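Bread basket
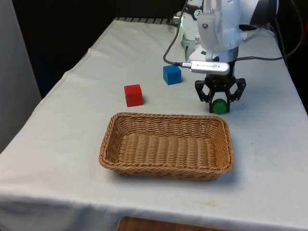 A bread basket is a shallow open container, most often woven, in which bread is brought to the table and in which, once the bread has gone, nearly everything else is kept. It is among the oldest items of tableware still in daily use and among the least respected. It is seldom bought on purpose, and a household that has none will usually be given one in December, with jam in it.

Form

The common table model is rectangular or oval, longer than it is wide, with low sides that slope outwards and a rim that is rolled, plaited or simply bound over to hide the ends of the weave. Low sides allow a diner to see what is left and to take the larger piece. Deeper baskets belong to bakers and shops, where seeing what is left is discouraged.

Wicker is properly the name of the technique and covers willow, rattan, cane and a number of other plants that can be bent without complaint. In ordinary speech it has become the name of the material, and basket makers have stopped correcting people. Tan and light brown are the usual colours, being the colours the plants arrive in. White-painted baskets are also made, and shed.

The weave leaves small ridges running along the inside. These let air pass under a warm loaf and keep the crust from going soft. They also hold crumbs, which can be removed by turning the basket upside down and striking it, or left where they are, the more widespread method.

Use at table

On a formal table the basket stands on a white cloth, lined with a folded napkin. The napkin is there to protect the basket from the bread or the bread from the basket, and manuals of household management differ as to which. Gudrun Hinrichs, whose short book The Laid Table is still consulted by the sort of person who consults such books, put the basket to the left of the host and allowed it to travel in one direction only. She gave 3 pages to the basket and half of one to soup.

Restaurants adopted the basket early and have been trying to withdraw it ever since. At the Iglesias dining rooms in Stokton it was replaced for one season by a slate. Customers were unable to pass the slate without losing the rolls, and the basket returned without an announcement.

Secondary uses

Few bread baskets hold bread for more than a small part of their lives. The remainder is spent on a sideboard or the top of a refrigerator, in the service of keys, batteries, unopened post and fruit that is being given one more day. In homes with children the basket is drawn into play sooner or later, as a boat, a bed for a bear, or the place where coloured blocks are supposed to go at the end of the afternoon. It is well suited to the last of these. The sides are low enough for a small hand to reach over, and the opening is wide enough to forgive poor aim. Blocks nevertheless tend to be found near it.

Patricio Montes surveyed 70 households in Zellitz for a local history of the kitchen and found bread in the baskets of nine. A further 31 contained at least one key whose lock could not be identified. Montes did not publish figures for the rest, describing them only as "mixed".

Care

Wicker should be brushed dry or wiped with a damp cloth and left to air away from a radiator. Soaking loosens the rim. Dishwashers are unsuitable, a fact generally learned once. A broken strand can be tucked back under its neighbour and will stay there until the basket is next picked up.

Regional forms

The Morkora basket has a flat base, square corners and no handles, and is held by its admirers to stack well. The Zellitz type is rounder and does not stack at all. Both are sold in sets.

See also: bread bin; fruit bowl; tablecloth; drawer, miscellaneous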